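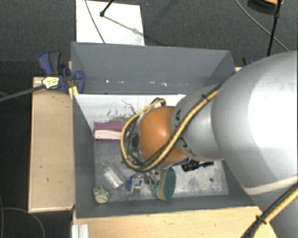

Trinidad Lozano asked, after reading the first draft of this card, why we guide the arm by hand in one half of the recordings and drive it from the remote station in the other half, when one method would give cleaner data. Her question was fair, and the section "Two ways of showing" was written as an answer to it.

Kerham Bin Demonstrations
README, second version

What is in this set

Kerham Bin is a set of demonstrations in which a person shows a robot arm how to pick mixed items out of an open bin. The set has 160 demonstrations, made by 9 operators in the Brekham workshop. Each demonstration covers one item: the arm starts over the bin, goes down, closes on the item and lifts it over the wall. What happens to the item after that is not recorded.

The items are ordinary things of different shape and stiffness, for example boxes, clear containers, small tools and sponges. They lie as they fall. We did not arrange them so that each has free space, and in many recordings one item covers a part of another.

Two ways of showing

By hand. The operator holds the arm near the wrist and moves it with its own motors in the light mode. The movement is smooth and people learn it in a few minutes. The weak point is that the operator's hands and sleeves come into the camera view, and a model can learn to wait for a sleeve.

By remote control. The operator sits at the Phromma station, with the back to the bin, and sees only the camera pictures. The movement is slower, with more small stops, but the operator knows only what the robot can know. When the arm hides the item, it is hidden for the operator too.

We kept both because they fail in different places. Please do not mix them without using the field "method". In our own tests a mixed training without this field gave an arm that hesitated above the bin.

Files

episodes/ one folder for each demonstration
episodes/NNN/joints.csv joint positions and gripper opening
episodes/NNN/side.mp4 fixed camera
episodes/NNN/note.txt free text from the operator, can be empty
index.csv list of all demonstrations
calib/ camera calibration, one file for each recording day

Joint positions are stored 10 times per second. The video is faster, so you must use the time column to match them and not the row number.

Fields in index.csv

id: number of the demonstration
method: "hand" or "remote"
operator: a letter, names are not stored
item: short name of the item
result: "lifted", "dropped" or "stopped"
split: "train" or "test"

Known problems

The arm hides the gripper from the fixed camera in a large part of the recordings. If your method needs to see the fingers at the moment of contact, this set is perhaps not the right one for you.

In 12 demonstrations the note file speaks about a cable that pulled on the wrist. The joint data are correct, but the path makes a small bend which the operator did not intend. They are marked with "cable" in the note, and we left them in the train part only.

The bin must be clamped well. In the first recording days it moved some millimetres when the gripper touched the wall, and for this reason every day has its own calibration file. Do not take the calibration of another day.

The item names were typed by the operators. "Brush" and "sponge" are sometimes the same thing. We corrected the spelling but not the choice of word.

Recording your own demonstrations

1. Clamp the bin before you start the arm.
2. Run the calibration, also if nothing was moved since yesterday.
3. Choose the method and write it in the form. The program does not detect it.
4. Start with the gripper open and over the bin.
5. If you make a mistake, finish the movement and write "dropped" or "stopped". Please do not delete it.
6. Put the free text in note.txt on the same day.

Use and contact

The set can be used for research and teaching. If you publish with it, please name the Bindevton group and the version. Questions about the files go to Marcelino Cifuentes, who answers mostly on Friday. For the remote station, write to the Phromma list.

Changes

Second version: field "method" added, calibration split by day, spelling of items corrected.
First version: internal only.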